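The Tray at the Back of the Table

A low tray costs less than a drawer unit and does much of the same job. We looked at how they get used in working rooms, and what to check before you buy one.

April 2024

Most work tables start out with plenty of space and lose it from the back. The front edge gets used every day, so it stays fairly clear. The far side is out of easy reach, and things that go there tend to stay there: tape, screws from a job that was finished in the winter, a cloth, the cap of a marker, a cable that might fit something.

The usual answer is to buy storage. Drawers go under the table, shelves go over it, and a set of small bins gets screwed to the wall. All of that works if the things have a place to be put away to. The trouble is with the things that are still in use, or that will be in use again tomorrow morning. People don't put those away. They push them back a foot and carry on.

A tray deals with that in-between group. It marks off a piece of the table and says that loose things go inside it. It can be picked up with everything still in it, wiped under, and set down again. It can be carried to another table.

We spent part of March looking at trays in use in Flesbridge and Dunness, in workshops, sewing rooms, two school art rooms and a lab or two, and asked people what they used them for and what they would buy again.

What a tray does that a box doesn't

A box hides its contents. That is the point of a box, and for seasonal things or spare parts it's what you want. On a work table it is a drawback. If you can't see into it from where you sit, you will put something in it and then buy another one.

A tray with low walls can be read at a glance. The walls only need to be high enough to stop a pencil or a small bolt from rolling out. Anything higher gets in the way of your hand, and your sleeve will catch on it when you reach across.

The low wall has a second use. It limits how much you can pile up. A tray that has been filled past its edge looks full, and people in shared rooms seem to respond to that. A framing shop in Dunness had tried deep bins on each bench and went back to trays after a season, mostly because the bins had filled to the bottom with offcuts and the staples were under them.

Color and surface

The trays we saw most often were black with a floor in some lighter finish. There is a practical reason to like that combination. On a white tabletop the dark wall draws a clear outline, so you know where the tray ends even when the table is busy. A pale floor makes small dark parts easy to find. An all-black tray looks smart in a shop and is poor for anything smaller than a key.

White tables have their own problem, which is that they show everything. Smudges and specks turn up on a white surface within days of a good cleaning. Some people find this discouraging and cover the table with a mat. Others like it, since they can see when it needs wiping. In the rooms we visited, the white tables were on the whole cleaner than the brown ones, though they didn't look it.

Rounded corners are worth having. Dust and thread collect in a square corner and have to be dug out with a fingernail or a brush. With a rounded corner, one pass of a cloth does it.

Where to put it

The back center of the table is the place most people chose, and it has a lot going for it. You can reach it with either hand. It keeps the working area in front open. If you share the table, it belongs to both sides.

It also means that whatever is hanging or standing at the back of the table will end up over the tray. One lab table we looked at has a white top with a light wooden edge along the far side, and the tray sits near the back center of it. It has a black rim, rounded corners and a wood-grain floor. Two thin black poles stand behind it, and a crumpled dark red cloth with white on it hangs down over one corner. Computer cases and cables are on the floor beyond. 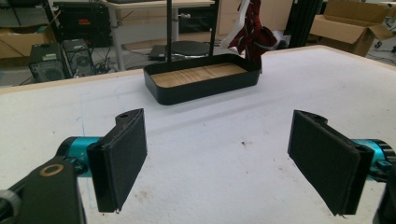
Cloths, and what to do with them

Cloth is the hardest thing to keep in order on a work table. It has no fixed shape, so it can't be stood up or lined up. Folded, it takes up a neat square until the first time someone uses it. Left in a heap, it covers the very tools you were looking for.

Hanging is the better plan in most rooms. A cloth over a rail or a pole takes up no table space, can be grabbed with one hand and goes back the same way. If it hangs low enough to touch a tray, decide which of the two gets moved. A hand's width to the side is usually enough.

A hook works as well as a rail for one cloth. For several, use a rail. Cloths that share a hook get used in order from the outside in, and the one at the bottom stays there all year.

Sewing rooms have a harder time of it, because there the cloth is the work. The sewing room at the Hebden building in Flesbridge uses a tray at each place for pins, chalk and scissors, and a firm rule that fabric never goes in one. Pieces waiting to be sewn are hung from a line behind the table. It isn't pretty, but the scissors are always where they should be.

The floor behind the table

A clear tabletop is often paid for by the floor. Equipment that doesn't fit on the table goes under or behind it, and the cables follow. In rooms with computers this is very common. Tower cases end up on the floor because they are heavy and nobody needs to touch them, and then every cable that reaches them is on the floor too.

We asked about this wherever we saw it and got much the same reply. People had meant to tidy the cables when everything was set up for good, and the setup had kept changing.

Two cheap things help. The first is a low shelf or platform that lifts the cases off the floor, so that you can sweep under them and they pull in less dust. The second is a bundle of reusable ties, kept in a place where you can reach them while you are kneeling. A pack of 20 will do a small room. Cable ties that have to be cut off are a false economy in any setup that changes often - you end up with a bag of clippings and the same tangle.

Cardboard boxes are the other thing that collects on low shelves. Keep the ones that equipment came in if you expect to send it back or move. Flatten the rest. Write the contents on the end that faces out, and write it large.

What to look for in a shop

Size comes first. Measure the area you can give up and buy smaller than that. A tray that takes up a third of the table will be filled, and you'll be back where you began. For a single person at a desk-sized table, something about the size of an open magazine is plenty.

Check the underside. A plain plastic base slides on a smooth table, which is handy if you like to push it out of the way and annoying if you bump it. Small rubber feet fix it in place. You can buy stick-on feet if the tray you like comes without them.

Lift it full, or ask to. Thin trays bend in the middle when you pick them up by the short ends. For fabric and paper this makes no difference. For metal parts it does.

The Jukport tray, sold in hardware stores around Dunness, was the one we came across most. The maker rates the medium size for loads up to 300 ounces, which is far more than anyone we met was putting in it. The finish on the floor scratches if you cut on it. The wall is low and a little soft, and it doesn't chip.

Using one for a month

If you want to try the idea before spending money, use a baking sheet or the lid of a storage tub. Put it at the back of the table and move every loose thing into it. Leave it alone for four weeks.

At the end of that time, look at what has stayed at the bottom. Those are the things that can go into a drawer. What's on top is what you use, and it can stay. Wipe the table, wipe the tray, put it back.

One metalworking shop in Flesbridge does this on the last afternoon of each month, all benches at the same time. It takes less than half an hour, including the sweeping.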